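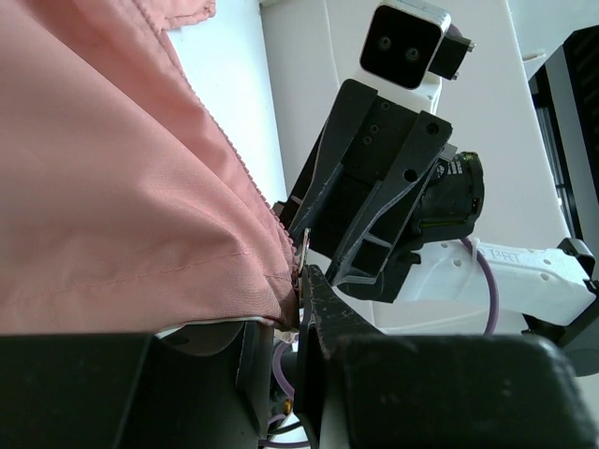 Salmon-pink fabric with a pink zip and a pale pull.

FLORNEO OPENS A REPAIR COUNTER FOR CLOTHES WITH NOTHING MUCH WRONG WITH THEM

December 2025 — Florneo, the clothing repair firm, has opened a counter devoted to zips. Customers may bring in any garment that no longer closes, including the ones they have been wearing open since spring and calling a style.

The Zip Counter replaces pulls, straightens teeth and restitches the tape where it has come away from the cloth. Most jobs are done within 5 days. A new pull costs less than lunch, depending on where you have lunch.

In a trial held in November, Florneo took in 156 garments, of which 80 needed only a new slider or pull. A further 60 needed a seam restitched beside the zip. The rest were coats whose owners had tried to mend them first, with pliers.

"People will forgive a jacket almost anything, but once the zip sticks it goes to the back of the wardrobe and is never spoken of again," said Ottilie Gruber, head of repairs at Florneo. "We would like to see those jackets. We would also like the pockets emptied beforehand. We have enough tissues."

Zips are matched by colour as closely as stock allows. Pink remains the hardest, there being far more pinks in the world than there are reels of pink thread, and customers with strong feelings on the matter are welcome to come and choose.

The counter accepts jackets, dresses, cushion covers and bags. Tents will be considered if dry. Sleeping bags must be washed, and Florneo will know.

Garments can be handed in during normal shop hours. No appointment is needed.

Press contact: Ottilie Gruber, Florneo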